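I canceled the last of my music subscriptions in February, and I have been meaning to write about it ever since, mostly so I can stop explaining it to people at dinner.

Some background first. I started buying albums when I was eleven, with money from raking leaves, and I kept at it right through college and well into my thirties. Then streaming came along and I did what everyone did. I signed up for one service, then a second one because it had a few live recordings the first one didn't, and then a third that came bundled with my phone plan and that I kept forgetting I had. The CDs went into boxes, the boxes went into the hall closet, and for a good long while I didn't think about them at all.

What got me thinking about them again was one record. It's by a band called Zonuvska, who put out four albums that I would guess 2,000 people ever heard, and the third of those is the record I put on when I can't sleep. One night I went to play it and it was gone. The band's page was still up, with the little photo and the biography, and the other three albums were sitting there, but that one had turned gray and wouldn't play. I checked the second service and it wasn't there either. I lay in bed at two in the morning feeling robbed, which is silly when you consider I had never paid for it in the first place (well, I had paid for it, a little bit every month for years, and that was sort of the point I arrived at by about three in the morning).

I wrote to the label the next day. Grudari is a tiny outfit and I didn't expect much, but I got a lovely answer from Fatima Modise, who seems to handle the mail and the orders and probably the sweeping up as well. She told me the distribution deal for that record had run out and they were still sorting out who had the rights to the master. She also told me she had a few copies of the CD left on a shelf and would I like one. I would! It came in a padded envelope with a sticker and a handwritten note, and I paid more for the postage than I did for the disc.

So that was the start of it. I pulled the boxes out of the closet that same weekend and began copying everything onto the computer, the way I should have done years ago. There turned out to be 413 discs, not counting the ones that were just empty cases (I know exactly who borrowed those, and so do they). Each one takes a few minutes to copy if it's clean and a great deal longer if it has been living under a car seat. I did them in the evenings with the drive humming away next to me while I read or clicked around. 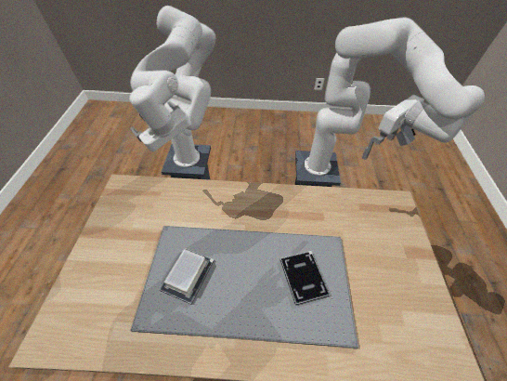
Two robot arms and a table, all computer-rendered.

The copying itself is easy. It's the labeling that gets you. The software looks up each disc in some big shared list and fills in the titles, and most of the time it does fine, but every so often it decides that a choir from Wales is a surf band, or it files the second disc of a set under a completely different artist, and then you have to go in and fix it by hand. I have strong feelings now about whether "The" should count when you alphabetize. I also found out I own three copies of the same live album, bought in three different cities, apparently by a person with no memory.

My friend Rostam Yazdani thinks I have lost my mind. We've been arguing about music since we shared an apartment, and his view is that he pays his monthly fee, he has everything, and on the rare day that something goes missing he just listens to something else. I do see the appeal. He hears far more new music than I do, and half of what I've bought in the last ten years I first heard because he sent me a link. That's how I found Cárdenas, whose second record I have now played so many times that I could hum you the gaps between the songs. But I bought that record. Rostam has streamed it, by his own count, 50 times, and we once sat down and tried to work out how much of his money had reached her by way of all that listening. Neither of us could make the sums come out to the price of a sandwich.

I don't want to preach about this. I taped songs off the radio as a kid, I had plenty of burned discs with my friends' handwriting on them, and a lot of those led me to buy the real thing later on. Hearing something for free and then paying for it has always been how I find music, and I don't feel bad about that part. It's the second half I'd let slide. For years I heard things, loved them, and then never did anything more about it than tap a heart.

My new system is pretty simple. I took what I was spending on the three services, which came to a little over 440 dollars a year – I had to add it up twice – and that's now my record money. I still listen to the radio, and I still open Rostam's links. When I catch myself going back to something a third or fourth time, I buy it, straight from the artist if they have a shop and from the label if they don't. Downloads are fine with me. I like a disc if there's a booklet.

For playing it all I ended up with a program called Privier, which is plain to the point of being ugly but reads everything I've thrown at it and doesn't suggest anything to me. It took me a couple of weeks to stop missing the suggestions. I'd finish an album and there would just be silence, and I'd look up, a bit startled, and have to decide what came next. I've come to like that. Last night I went from an old piano record to the Welsh choir to the Zonuvska disc, and fell asleep somewhere in the fifth song.

There are still two boxes to label, and I need a second hard drive to keep a backup at my sister's house. If you have a good way of handling box sets with more than ten discs, please leave it in the comments, since mine keep sorting one, ten, eleven, two and I'm getting tired of it.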